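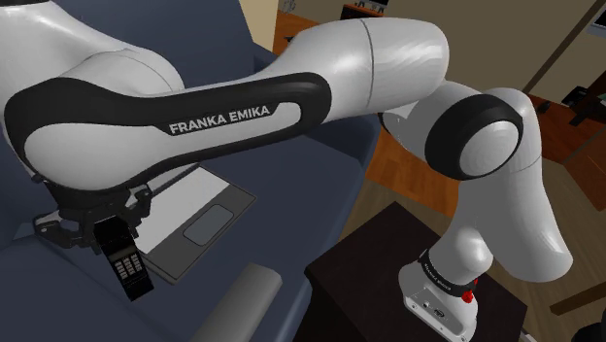 How long does it take to get a sofa from Plavine?

Sofas in stock ship within 14 days of your order. Made-to-order sofas take longer, and the current wait is shown on the product page next to each fabric. Once the sofa reaches our delivery warehouse, we email you a choice of dates.

Do you deliver outside Grivden?

Yes. Delivery inside the Grivden city limits is included in the price. Outside the city we deliver up to 200 miles from the warehouse, and the fee is worked out from your ZIP code at checkout. We don't ship to P.O. boxes or freight terminals.

Will the sofa fit through my door?

Measure the narrowest point on the way in. That may be the front door, a hallway corner, an elevator or a stair landing. Compare it with the "boxed size" on the product page, which is larger than the sofa itself. Legs always ship unattached. On the Stulen the arms also come off, so it goes through most apartment doors. Other models arrive with the arms fixed.

If the sofa won't go in, the crew will take it back to the warehouse. You can swap it for another model, but you will pay the second delivery fee. Our crews can't remove windows, doors or railings, and they can't hoist furniture over balconies.

What happens on delivery day?

You get a two-hour window by text the evening before. Two people bring the sofa to the room you choose, attach the legs and take away the packaging. Please clear a path and keep pets in another room. An adult has to be there to sign.

Can you take my old sofa?

We can, for a fee, if you add removal when you order. The crew can't add it on the day because the truck may already be full. The old sofa has to be dry, empty and free of bedbugs. We don't take sleeper sofas down stairs.

Where can I see the fabrics?

All of them are in the Grivden showroom. You can also order swatches by mail, up to six at a time, free of charge. Leave them in the room for a day or two and check them in daylight and with the lamps on. Blues and grays in particular can look different on a screen.

What is Jacquet?

Jacquet is our heaviest woven fabric. It holds up well to daily use and is the one most families with kids pick. It feels stiff for the first few weeks. It is not a good choice for cats that scratch, as the loops can pull. For cats, look at the flat weaves or the velvets.

Can I wash the covers?

Seat and back cushion covers unzip on every model made after May 2019. Cotton and linen covers can be machine washed cold and hung to dry. Put them back on while slightly damp and they will go on more easily. Jacquet and velvet covers should be dry cleaned. The cover on the frame does not come off.

For spills, blot with a white cloth and plain water. Don't rub, and don't use carpet cleaner.

My cushions have gone flat. Is that a fault?

Usually not. Feather-wrapped cushions need to be shaken out every week, and all cushions should be turned over if the model allows it. If a foam core has a dip that stays when nobody is sitting there, send us a photo with a ruler laid across the seat. Cores are covered for five years.

Replacement cores for the three-seat Stulen cost $243 for the set. For other models, contact us with the number on the label under the left seat.

Can I return a sofa?

Stock sofas can be returned within 13 days of delivery if they are clean and undamaged. The delivery fee is not refunded, and we charge for pickup. Made-to-order sofas can't be returned unless there is a fault. Swatches don't need to be sent back.

Can I change or cancel my order?

Stock orders can be changed any time before you confirm a delivery date. For made-to-order sofas you have 48 hours, and after that the fabric has been cut.

Do you sell the legs separately?

Yes, in oak, walnut stain and black. All our sofas use the same bolt size except the older Stulen, which has a plate with four screws. Turn one leg by hand before you order. If it unscrews, you have the bolt.

Page last updated 2023-03-27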